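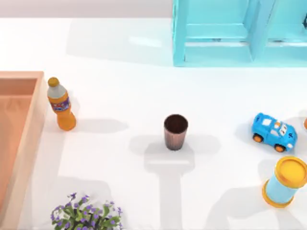 Raili Kemppainen has led mobile development at Onsri for almost 30 months, and in that time her team has moved its main product, the travel app Sunusham, from two separate codebases to one. She spoke to us on Sunday at the company's Hovcombe office about what the change required of her staff.

"We had two teams fixing the same fault twice," she said. "Our users did not care which team was first. They wanted the timetable to load."

The decision was not a popular one. Three senior developers had asked for the native versions to be kept, and Ms Kemppainen accepts that their concerns were fair. Scrolling on older handsets was slower in the first release, and the offline maps had to be withdrawn until the spring.

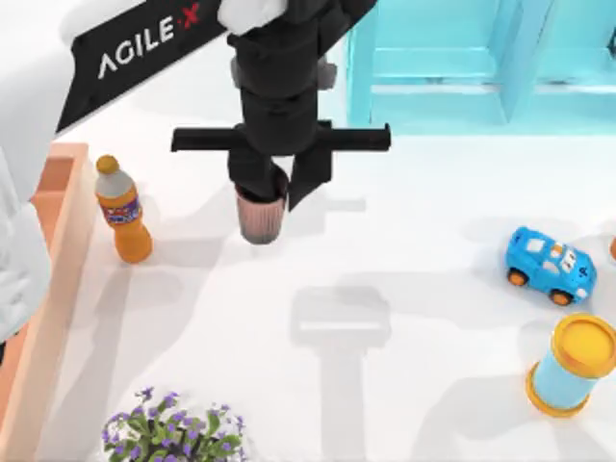
*Reading time: 2 minutes*

Asger Sveinbjörnsson, who manages testing, described the following months as demanding. "Every release went through both stores on the same day," he said. "If one store held us back, we waited. That was a rule, and we kept to it."

Mr Sveinbjörnsson would have preferred a longer trial. His own team still keeps a separate list of faults for each platform — a habit he has no plans to drop.

Asked whether she would advise smaller firms to do the same, Ms Kemppainen was cautious. "Look at who you employ before you look at the tools," she said. "We had people who were willing to learn again. Without them I would have left things alone."

Work on the new offline maps is being led by Ghazal Shahbazi, and a test version is expected in March.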